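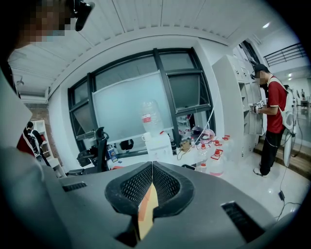

Posted by soledad_c in Hardware trouble, 9:40 pm

Gripper keeps dropping out mid-take, and I think it's the cable

Hi all, Soledad Cabral here, still wrestling with our Dornix hand-held grippers. Twice this week one has frozen in the middle of a take. The jaws still move fine, but the recording just stops and the backpack unit restarts itself. When I go through the log afterward I find a gap of 8 seconds and then everything carries on like nothing happened (so annoying!).

You can probably see the black cable across the floor on the right, with the power adapter lying next to it. My theory is that somebody catches it with a shoe and the plug wiggles. We've swapped the adapter once already and it still did it. Anyone else had this?

jegger
Seen it with the same grippers. Check the battery before you blame the cable. Mine would say 80 percent and then die under load. New pack, no more restarts.

soledad_c
Ooh, okay. We charge to 100 every night, but I've never checked what it does under load. How did you test yours?

jegger
Left the recorder running on the bench with the wall power pulled and opened and closed the gripper over and over. It fell over before I'd finished my coffee.

paraschiva
Sorry, but I'm more bothered by the floor than the log. That's a shiny floor with a cable lying loose on it, and somebody standing right there with a gripper held up in front of them. I went down on one at Teltdale and hurt my wrist, and the gripper lost a finger. Tape it down or hang it from the ceiling. Please do that before the battery test.

jegger
Tape is fine, but it doesn't fix a restart.

paraschiva
Never said it did. It fixes a broken wrist.

soledad_c
You're both right and I feel a bit silly about the cable. I've been stepping over it for so long I stopped noticing it!

rommel_ev
I'd go a third way. If the unit restarts, the cable or the battery only matters because there's no lock on the plug. We put a screw-on Vimeck connector on ours and had 2 restarts in all of March, both from somebody hitting the switch with an elbow.

jegger
Don't agree. A locked plug plus a foot means the whole harness gets yanked. I'd rather it popped out.

rommel_ev
Fair, hadn't thought of that. Ours runs overhead so nobody can kick it.

soledad_c
Update! Did Jonas's bench test and the battery lasted just fine with the wall power off. Then I plugged it back in and nudged the adapter with my toe, and it restarted right away. So it's the plug end. Cable is taped for now, and I'm asking for an overhead run. Still no idea why it doesn't fall back to the battery, so if anyone knows that one, please shout.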